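Packing a Kitchen for a Move: Tips from the Drekari Moving Desk
17 May 2026

The kitchen takes longer to pack than any other room in a house. Start on it a week before the truck comes and do a little each evening. Leave out one pan, one sharp knife, and a plate and mug for each person.

Sort before you pack

Go through the cupboards once with a trash bag and once with a donation box. Half-used spices, lidless containers and the third can opener cost money to move. Most long-distance carriers charge by weight, and a full pantry can weigh more than the table you eat at. On a move from Stomura to Erar last August, one household's canned goods came to 226 pounds. They could have bought the lot again for less than the freight.

Plates and glasses

Use small boxes, double-walled if you can get them. Put two inches of crumpled paper in the bottom. Wrap each plate in its own sheet, bundle them in fours, and stand them on edge like records. Plates laid flat crack under the weight of the ones on top.

Glasses go in upside down, stuffed with paper and wrapped twice. Stemware needs a divided box. Fill every gap until nothing shifts when you rock the box, and write KITCHEN — GLASS on two sides as well as the top, where the crew can read it in a stack.

Save the paper for things that can break. Dish towels, aprons and cloth napkins do well between pots and around mixing bowls, and they have to travel anyway.

Pots, pans and appliances

Nest pots with a cloth between each one. Tape lids together in pairs with paper between them, never directly to the pot. Empty the toaster tray. Take the glass plate out of the microwave and pack it with the dinner plates. A fridge should be unplugged and the door propped open the day before, with a towel on the floor under it.

Food

Anything opened stays behind unless it closes tight. Flour and sugar go in screw-top jars, and each jar goes in a plastic bag. Do not pack oil, vinegar or cleaning fluids with dry goods. Chocolate and candles should ride in the car with you in summer — the back of a truck gets very hot by midafternoon.

Shelves and carts

Take everything off before moving day, including the light things. Wheels that feel fine on tile will catch on a ramp. If the unit comes apart, put the screws in a sandwich bag and tape the bag to the frame. If it doesn't, wrap the legs and carry it upright.

How many boxes

For a two-bedroom apartment we bring 7 small boxes, 6 medium and one divided box for the kitchen alone. It is almost always enough. Leftover boxes can go back on the truck.
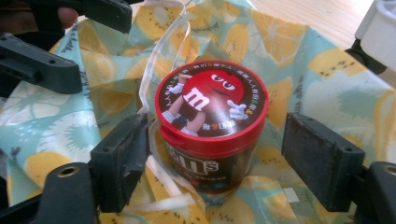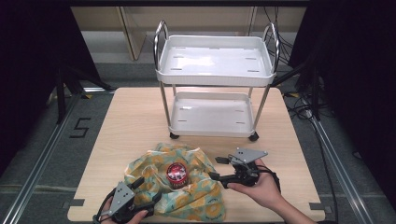 Candy container with a red lid; two-tier white cart with a patterned cloth in front.

Last box on, first box off

Pack one box with dish soap, a sponge, paper towels, a box cutter, coffee and the mugs. Mark it OPEN FIRST and load it last. If your new place is up a flight of stairs, carry this one yourself and leave it on the counter by the sink.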